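We use cookies to remember your preferences and count visits. Accept all | Manage settings

The landline, and why I am keeping mine

The letter came in the same post as a pizza menu, and I very nearly kept the wrong one. It said our telephone service was being "upgraded", which in the language of telephone companies means taken away and replaced with something that plugs into the broadband box. I could do nothing, and it would happen to me in July. Or I could ring a number, and it would happen to me sooner.

I rang the number. I was on hold for 63 minutes, on the very telephone they wanted to be rid of, and the line was clear as a bell throughout. You could hear every note of the panpipes.

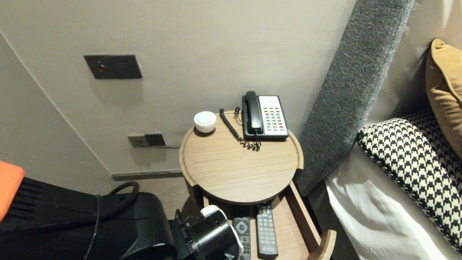

My case for the landline has never been a strong one, and my family enjoys saying so. The calls I get are from my aunt, from a man worried about my loft insulation, and from people who want the dentist, whose number is one digit off ours. I've grown quite fond of the dentist's patients. One of them, Eusebio Pacheco, has rung four times now and has stopped apologising. Last time he told me how the crown went.

But the thing never needs charging. It has never asked me to accept new terms. When you are cross with somebody you can put the receiver down with a bit of feeling, and no amount of jabbing at a sheet of glass comes near it. And because it stays where you left it, you have to stay there too, so you listen properly instead of wandering off to unload the dishwasher.

Troels Hjaltadóttir, who edits this newsletter and would like it known that he disagrees with me, says I could have all this from a mobile if I nailed it to the wall. He lost his own mobile twice in one week before Christmas. Both times he borrowed my landline to ring it.

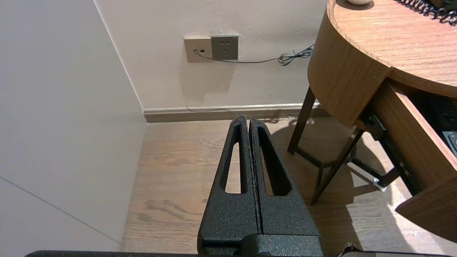
There is a serious side, which I'm told I must include. If your power goes off, a phone that runs through the broadband box goes off with it. Anyone with a personal alarm that uses the phone line should tell their provider before the switch is made, and ask what backup they can have. Ask twice. I was given two different answers by two very pleasant people, and a third by the website.

Ragnheiður Bach has been through it already and reports that her old handset works perfectly well in the new socket, once you find the new socket, which in her case is behind the freezer.

If your letter has arrived and you can't make sense of it, bring it along to the next coffee morning and we can fail to understand it together. Or give me a ring. If you get the dentist, try again.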